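Moving My Clothes Out of the Closet and Onto a Rack

March 22, 2020

I have been meaning to get rid of the closet rod since August, when one end of it came out of the drywall for the second time. Both times I patched the hole, put the bracket back up, and loaded it with the same clothes. The third time I left the hole alone and bought a freestanding rack.

The one I got is the Vavano single rail. It was 47 dollars with shipping. The Dretton cost less but only came in a width that would have blocked the outlet. Putting the Vavano together took one evening and no tools. The instructions are a single sheet with drawings and no words, and step 6 is printed upside down.

I kept the plastic hangers I already had. I like a hanger in a strong color because I can find the empty ones fast. Wire hangers went to the dry cleaner, who took all of them.

Denim was the first thing I had to decide on. I used to fold all of it, and the stack fell over every time I pulled something from the middle. Now it goes on hangers like the rest. The seams are thick and the fabric doesn't want to lie flat, so it takes two hands and some tugging to get it to sit right. 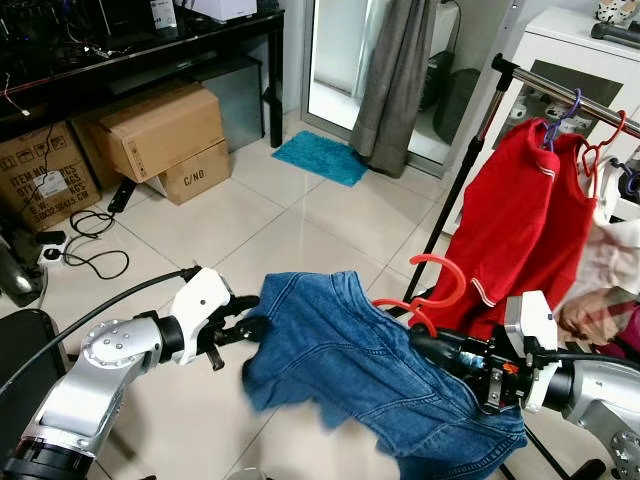 What went where

I tried sorting by season first. That lasted less than a week. We get cold mornings here well into spring, and I was reaching to both ends of the rail every day. Next I tried sorting by color, and it looked good but didn't help me get dressed.

What I have settled on is sorting by how often I wear a thing. Everyday clothes go in the middle, and the ends get whatever is left. Shirts and pants are mixed together, which bothered my sister when she visited. It doesn't bother me.

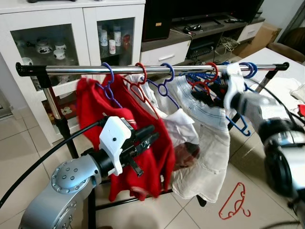
Spacing matters more than I expected on an open rack. In a closet you shut the door and forget about it, but a rack is out in the room all day, and a crowded one looks like laundry. Long things also need room underneath. A sweater that hangs almost down to the base bar, like the bright red one, will pick up dust at the hem if the floor isn't swept. My other bad habit is letting spare hangers pile up on the rail, like the blue ones bunched together toward the right. They catch on each other and tip, and then pulling one out brings two more with it.

I looked at the Cuadros slim hangers as a fix for that. They were sold out in the size I wanted, so for now the plan is to move the spares to a box and bring out a few at a time.

Still to do: shoes, belts, and the winter coats. The coats are too heavy for this rail, and I may get the Flurus wall hooks for them once I find the studs.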